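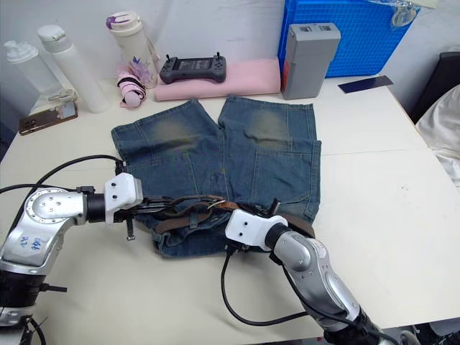
4.2 Threading a belt through shorts that nobody is wearing

The literature on dressing has a good deal to say about buttons and shoelaces and almost nothing about belts. Calvo and Calvo (Valeriano and Baltasar, who have never agreed in print on which of them started it) gave the belt a footnote in the Tranent study and then went back to zippers. We gave it 297 trials, which our families consider excessive.

A garment on a body holds its own loops open. A garment on a table does no such thing. The waistband flattens, the loops lie down with it, and the strap has to be fed into a slot with no visible opening.
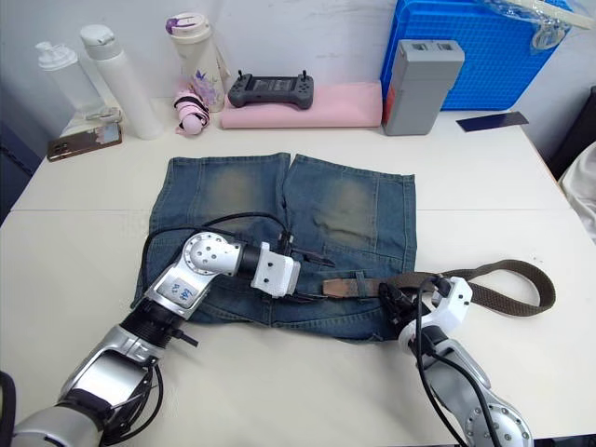 The free end brings its own trouble. A strap has length to spare and nowhere to keep it, so each pull at one loop changes the curve of everything still waiting its turn. Coders working from the Brunton scheme logged 853 separate pulls, of which 693 moved the strap forward. The remainder moved the shorts.

Texture matters too. A smooth strap slides and then slides back out. A woven one catches on the stitching, to the annoyance of whoever is threading it, but it stays where it was left.
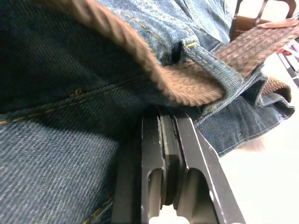 Figure 6. Belt held against the waistband by a denim loop with yellow topstitching.

We scored a belt as threaded only when the strap had passed through every loop. Partial threading, which Prurance counts as success, was scored as partial threading. Eighteen trials were dropped after the two coders could not agree on what a loop was.
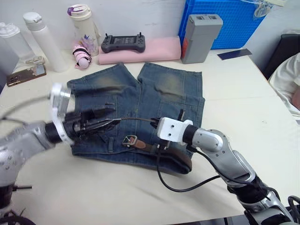
4.3 Where the buckle ends up

Buckle position was recorded at the close of each trial, relative to the center of the waistband. The Skalutberg protocol asks for the buckle to be centered before threading begins, and we followed it, with little effect on where the buckle finished.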